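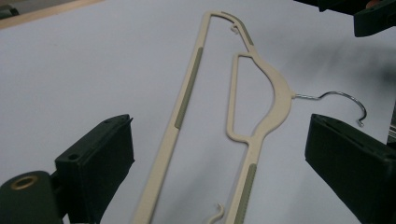 Smart home products are sold on the idea that the house will learn what you want. Keep that claim in mind this week and be stubborn about it. Most of what we own learns nothing. A beige clothes hanger with a metal hook has no account, no update schedule and no privacy policy, and it will still hold a coat when the company that made it is gone. I'd like you to hold each connected product up against that standard before you give it credit for anything.

This site uses cookies to remember your settings. Accept / Manage preferences

Unit 4: What does "learning" mean on the box?
Instructor: Napaporn Srithong

Start with thermostats, where the claims are loudest. The Varnetholm model in your reading packet is said to "learn your routine." Look at what it does. It keeps a log of the times you turn the dial, and after a while it repeats them. If you get sick and stay home, it lets the house go cold on schedule. You may call that learning if you like, but a wall timer makes the same mistake.

Then there's the savings figure. The Rambridge brochure promises $300 a year. Compared to what? Read the footnote. The baseline is a home kept at one temperature day and night, all year, by people who never touch the dial. How many of you live that way? A household that already turns the heat down at bedtime has very little left to save.

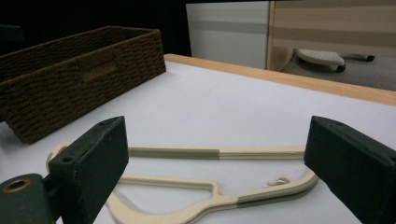
Fig. 2. Clothes hanger on a white tabletop.

Now the door lock survey from Nolwood. They asked 465 owners whether they felt safer, and 70 percent said yes. Three problems:

- Everyone asked had already bought the lock.
- "Feel safer" and "are safer" are separate questions, and only the first was asked.
- The survey went out through the app, so people who gave up on the app were never reached.

I don't think Nolwood lied. I think they asked the question they wanted answered.

Last, support life. The Somboon hub got updates for 18 months. After that the voice controls stopped working with newer phones, and owners were offered a discount on the next hub. Price the discount in if you wish. I'd count the whole first hub as a rental.

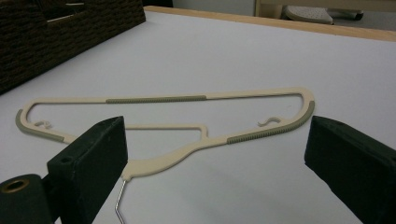 For next class

1. Pick one connected product you or your family uses. Write down its main claim word for word.
2. Find the baseline. If there isn't one, say so.
3. Say what still works with the Wi-Fi off. Test it yourself and don't trust the manual.
4. One page, typed. Bring the packaging if you still have it.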